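Week 4 notes: keeping records in a small office

These notes go with the second half of the unit. Please read them before the tutorial, because we will not have time to repeat everything.

**1. What is a record?**

A record is any paper or file which shows that something was decided, paid, sent or received. A draft is usually not a record. A signed letter is. When you are not sure, ask yourself if another person will need it after you have left the job.

**2. The Ludmont case**

Ludmont is a small importer of kitchen goods. In August it moved to a new office and found that it was keeping 3,000 paper files. Geum-ok Noh, the office manager, sorted them into these groups:

| Group | Files |
|---|---|
| Keep in the office | 384 |
| Send to storage | 1,145 |
| Destroy | the rest |

Please calculate the last figure yourself and bring it to class. Last year many students forgot that the duplicates were already included in the 3,000.

**3. Naming**

Use the date first, then the subject, then the name of the other party. Write the year with four digits. Do not use "new", "final" or "final2" in a name. Selorm Baidoo will show in the tutorial how one supplier, Galindo, was filed under four different spellings, and how long it took to find one cheque.

**4. Where things are kept**

Papers used every day should be close to the person who uses them. Papers used once a month can be in a shared cupboard. A desk drawer is good for current work, but it is a poor place for the only copy of a contract.

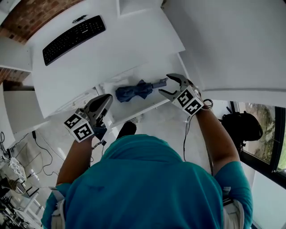

Each storage place needs a label and one person who is responsible for it. At Ludmont this person was named on a list near the door, and the list was checked every quarter. If the person goes on leave, write the name of the replacement on the same list.

**5. For next week**

- Read chapter 5 of the course reader, without the section on microfilm.
- Make a filing plan for Ullow, the travel agency from week 2. One page is enough.
- Bring your plan on paper. The printer in the tutorial room is out of order again.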